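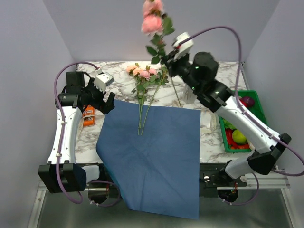 # The Bouquet That Will Outlive You

There is a drawer in my flat, under the one with the takeaway menus, that contains eleven years of tissue paper. I have never wrapped anything in it. I mention this so you know what sort of person signed up for a course in wrapping artificial flowers, and what sort of person then complained about the homework.

The course is run by Lefteris Sarantis, who spent most of his working life selling fresh flowers from a shop on Bollport high street and now sells only false ones from the same shop. He made the change in April, after a cold store broke down over a bank holiday and took 407 stems of lisianthus with it. He can give you the number without looking it up. "They were all going to die anyway," he says. "I just hadn't seen them do it together."

I had expected to be snobbish about the flowers. I grew up with a grandmother whose silk poppies were dusted monthly and admired never, and I assumed that matters had rested there. They haven't. The big ruffled pinks are now rather good, the peach ones are better, and the leaves have at last stopped looking like something cut from a raincoat. What gives them away is the stem. A real stem has opinions about where it would like to go. An artificial one has been lying in a box with its friends, and wants to carry on lying.

So you begin by bending. Sarantis makes everyone do this before they are allowed near the paper, one stem at a time, with the thumb, a little below the head. You also open out the foliage, which arrives pressed flat against the stalk. It takes a good deal longer than you would think, and my first attempt looked as though it had been startled.

Then comes the sheet. I had thought of wrapping as the easy bit, the gift shop flourish at the end. It is most of the job. Lay it out with plenty to spare at the front and put the flowers down with their heads towards the far side and the stems running back over the sheet towards you. Heads at different heights. Large blooms first, smaller ones tucked in after, and leaves wherever you can see something you would prefer not to.

Colour causes more argument than anything else. Half my class reached for white, which is what one does, and Sarantis took it away again. Pink and peach on white look like a christening, he says, and pink on pink looks like a cake. His own preference is a dull slate blue, which I thought gloomy on the roll and changed my mind about as soon as there was a flower near it. It makes the peach look warmer and the green look darker. It also forgives creases, and mine had plenty to be forgiven.

The shops have firm views on what you ought to be wrapping in. Vullex make a matt sheet that holds a fold like a grudge and shows every fingerprint you have ever owned. Furkell's is softer and cheaper, and slides about on a hard worktop; put a tin of beans on one corner. For ribbon, the class swears by Aydoğan, in rolls of 90 metres, and I now own a roll of it. At my present rate of giving people bouquets, it will see me into the next century.

The folding itself defeats written instruction, though I took down a page of it. Bring one side across, not too tight. Bring the other over it. Turn up the bottom, or leave it ragged if you are the kind of person who can carry that off. Grip the whole thing at the waist and tie it there — and do not, whatever your instincts tell you, let go to find the scissors. I let go to find the scissors. The foliage went one way and the smallest pink went under the radiator.

You can spend up to 218 pounds on a single arrangement in Sarantis's shop, should you have a hallway that deserves it. The course costs 60, materials included, and you take home whatever you have made, whether or not you would like to. Mine is on top of the fridge. My sister came round, looked at it for a while and asked if it needed water.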